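Dilleck Align – trajectory alignment and replay for hand-held grippers

Last updated: 03/11/2020

Dilleck Align takes video and tracker data from paired hand-held grippers and writes a single time-aligned trajectory per hand. It runs on the recording workstation or offline, and exports to the Olter planner without conversion.

1. Marker tracking. Each gripper carries a cube with printed square patterns at its base. The head view gives the pose of both cubes in the table frame. Occluded intervals are filled from the gripper's own camera and flagged in the log.

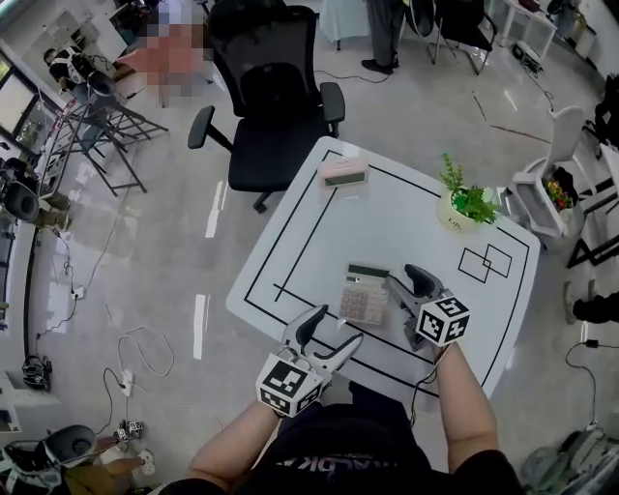 2. Table registration. Printed lines on the work surface are matched to a stored layout file. Registration is repeated at the start of every episode. A layout can be a marked tabletop or a printed sheet, as long as the file agrees with it.
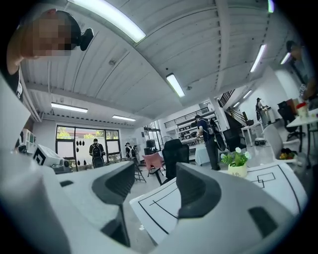

Gripper camera view, with printed layout sheet at lower right.

3. Cross-view check. When one gripper passes through the other's camera view, Align compares the marker pose seen there with the pose from the head view. Disagreement above 7 mm stops the export. The limit is set per project.

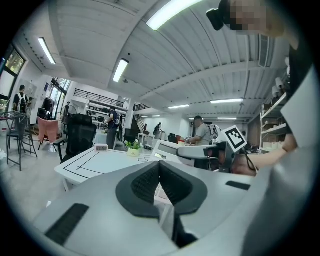

The check adds almost 10 ms per frame and can be switched off for single-hand work. Episodes that fail are kept in a separate folder with the residuals, and can be re-run after the camera calibration is corrected.

Buffer length is 1000 frames per stream. Longer episodes are split and rejoined on export.

Order code: 3524. Integration questions go to Ketsara Sukprasert, layout files to Edmund Bielecka.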